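Ticket 316 - Sorport cell, padlock task
Opened: October 10, 2023
Status: Open, under observation

The operator reports that the right follower arm lags behind its leader during remote demonstrations of the padlock task. The delay was logged at 85 ms.

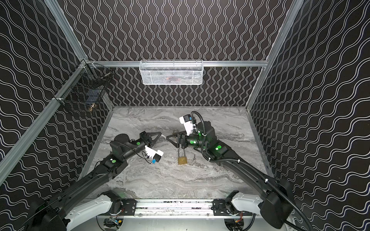
Padlock and key on the cell floor, grippers facing each other.

Support requested the Hatetti session log. Of 161 recorded demonstrations, 2 were rejected for late gripper closure. The operator is asked to hold each leader arm still before closing - this applies to both sides.
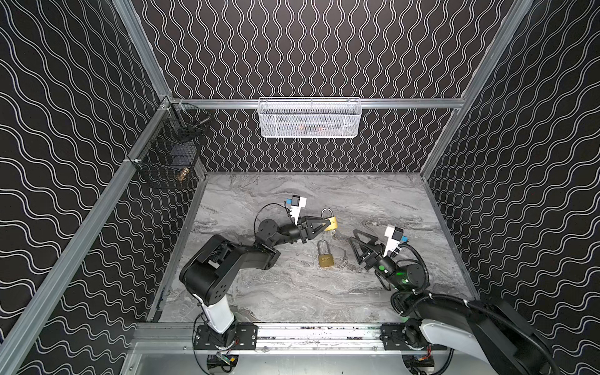
Next action
Marchetti will review the right leader calibration. Recording may continue.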